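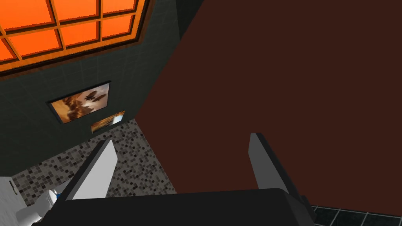 Work on the Flarkness bathhouse guide continued through November and is on budget. The guide will help owners of older homes choose wall and floor finishes that suit the age of the building. We have finished the chapter on wet areas, which was the one the grant panel asked us to put first. It covers dark green wall tile paired with a speckled mosaic floor, one of the combinations readers in the trial group wanted more advice on, mostly about grout colour and where the two surfaces meet. The chapter runs to 18 pages and has gone to Emlyn Gittins for technical editing.

Spending to date

We have spent $2969 of the printing and design allowance. Most of that went to Quintela for page layout and a first set of proofs. The proofs came back with the wrong paper stock and were redone at no charge. Travel is under budget, as two of the planned site visits were done by phone.

Reader trial

Draft chapters went to households in Flarkness and Umow. Replies were slower than we hoped from Umow, where the mail-out overlapped with the school holidays. The main points raised were:

Owners want to know which jobs need a licensed tradesperson before they ask for quotes.

The section on waterproofing assumes too much knowledge. Fernanda Carvalho is rewriting it and has cut the table of membrane types.

Several people asked for advice on timber posts and trim in damp rooms, including how to treat end grain and when to replace a piece instead of patching it. We had not planned to cover this. A short section has been added on dark brown timber with the grain left showing.
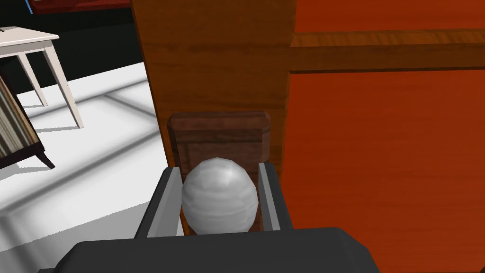 Delays

The supplier list is seven weeks behind. Lilitz agreed to check the entries for reclaimed tile but lost their main contact for the job in the middle of it. We now have a replacement and expect the list back before the layout is locked. If it is late again we will print without it and put it on the website.

Next period

Finish the waterproofing rewrite and send it back to the trial group.

Confirm the print run. We are still quoting on 300 copies, with the option of a second run if the library orders come through.

Start the chapter on kitchens and laundries.

We are not asking for any change to the grant amount or the final reporting date.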